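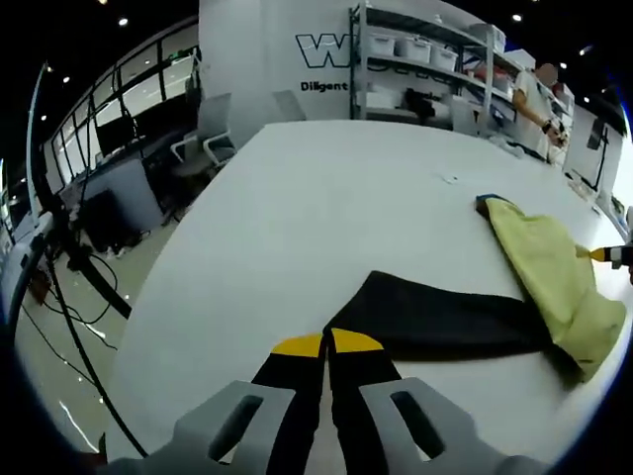
Black and yellow-green, waiting for a decision on the big white table.

Fionnuala Keane folds the way other people bake. She puts the radio on, clears a table, and an hour later there is a neat stack where the heap used to be, and she is in better form than when she started. I spent a morning with her learning how, and I have been boring my family about it ever since!

Her first lesson is space. A bed is too soft and a worktop is usually too narrow, so find the widest table you can and take everything off it. Lay one thing down, get it flat, and look at where it wants to bend. Thick, fuzzy cloth hates a sharp crease (it springs straight back at you), so give it two loose folds and a roll. Thin cloth can take as many folds as you like.

Then there are the awkward ones, the things with straps and bands and flaps. I had always folded those in last and hoped. Fionnuala starts with them. Straps go flat across the middle, flaps are tucked under, and only then do the sides come in over the top. It makes a parcel that holds together when you pick it up, and I was absurdly pleased with my first one.

Big pieces are best done by two people, one at each end. You pull gently until the cloth hangs straight, walk towards each other, and one of you takes both ends while the other catches the fold. We got into a lovely rhythm with it, like a slow country dance.

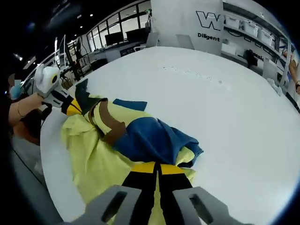 Peadar Rafferty, though, will have none of this, and told me that he has rolled every stitch he owns for 18 years and never once missed the iron. Rolling is quicker, he says, and you can see the lot when you open the drawer. Fionnuala allows him socks and T-shirts. They have agreed to leave it there.

What won me over was how forgiving it all is. If a fold goes crooked you shake the thing out and begin again, and the second go is nearly always better. Sort by colour if it cheers you up. I like to leave the brightest piece until the end, as a sort of treat,

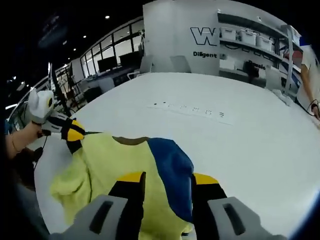

and then give it far more attention than it needs, smoothing out the corners and turning it over to see which side looks nicer on top of the pile. My record is a whole basket before the kettle boiled twice. Fionnuala says speed will come, and to stop looking at the clock.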